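Policy works from the overhead view, fails when the wrist view is added
Print this page | E-mail this page
Filed under: Manipulation > Imitation learning

Gladys Mugo
I train a two-arm policy on bouquet handling, 300 demonstrations. With the fixed camera alone it reaches the ribbon. Adding the wrist stream makes it stall near contact.
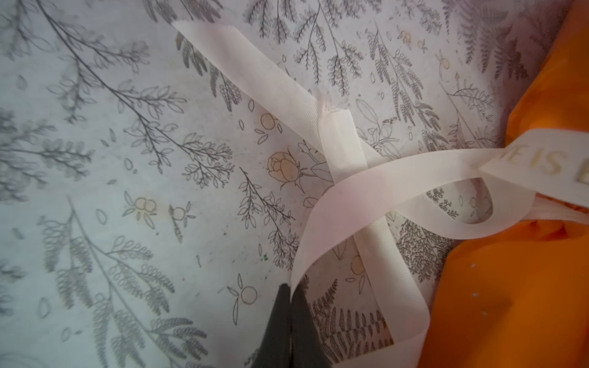
Learning rate and batch size are the same in both runs. Is this overfitting to texture?

Nenari
Probably. Ribbon and paper are both pale, so contrast is low at close range. Crop and color-jitter the wrist stream only, then drop it entirely on a share of batches. Compare against the fixed view before changing anything else:

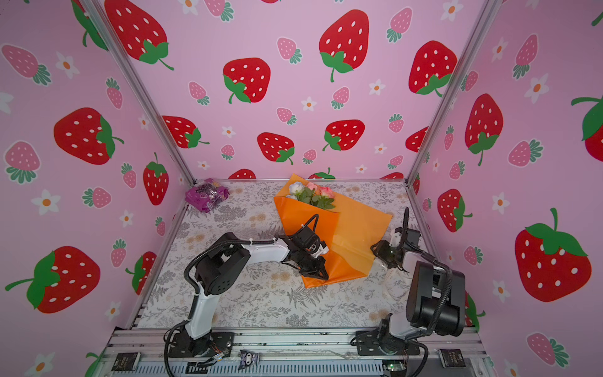 Fasville Bimanual Manipulation Group

If the arms are posed correctly there and the policy still stalls, check time sync. Ours was 88 ms off.

Brerkden
more data

Stamatopoulos
Seconding sync. Also try 2 seeds before blaming the camera.

Last updated: Aug 30, 2019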